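Last updated: June 2026
Reading time: 3 min

Justlow to Open Toy Lending Library in Brernby

BRERNBY – Justlow, the household lending service, will open a toy library on the ground floor of the former Hiebert furniture store. Families will be able to borrow toys, puzzles and games the same way they now borrow tools and kitchen equipment from the company.

The opening collection holds 632 items. Most were donated by local families during a spring drive, and the rest were bought secondhand. Each item has been cleaned, checked for damage and given a catalog number. Toys can be kept for 3 weeks and renewed once if no one else has asked for them.

"Children move on from toys quickly, and parents end up with closets full of things that still work fine," said Ajith Menon, who manages lending at Justlow. "We already had the shelves and the checkout system. Parents kept asking us when we would do this."

Membership costs $50 a year per household and covers up to 8 items at a time. Current Justlow members can add the toy library to their account at no charge until their next renewal. Grandparents and home daycare providers may join on the same terms.

Construction toys make up the largest part of the collection. They will be lent in zippered bags sorted by age group, and borrowers do not need to count the pieces before bringing them back. Staff will check each bag on return and top it up from a stock of spare parts. Members will not be charged for a few lost pieces.

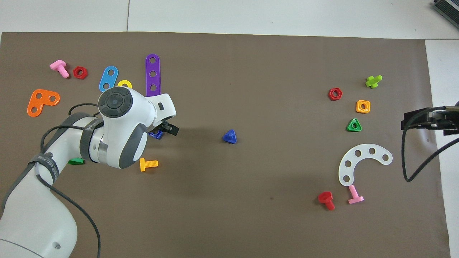 Colorful plastic construction-toy parts on a tabletop mat.

The building has been vacant since the furniture store closed. Yvette Hiebert, whose family owns the property, agreed to a long lease and paid for a new entrance ramp. "My father sold cribs and bunk beds out of that front window," Hiebert said. "I'm glad there will be kids in there again."

Renovation was handled by Civis, a local contractor. The work included new lighting, a washable floor and a small room where parents can change or feed a baby. Stroller parking is inside the front door. The rear lot has free parking for members.

Young-sook Son will run the toy library day to day. She previously worked in the children's section of a public library and will also lead a weekly play hour, open to members and nonmembers.

Donations of clean, complete toys are welcome at the front desk during open hours. Justlow cannot accept stuffed animals, car seats or battery toys with missing covers.

Media contact: Normand Fraser, Justlow

Recent releases
Justlow Extends Evening Pickup Hours
Tool Repair Classes Return to Brernby
Horațiu Grecu Joins Justlow as Finance Manager
Garden Equipment Now Available for Weekend Loans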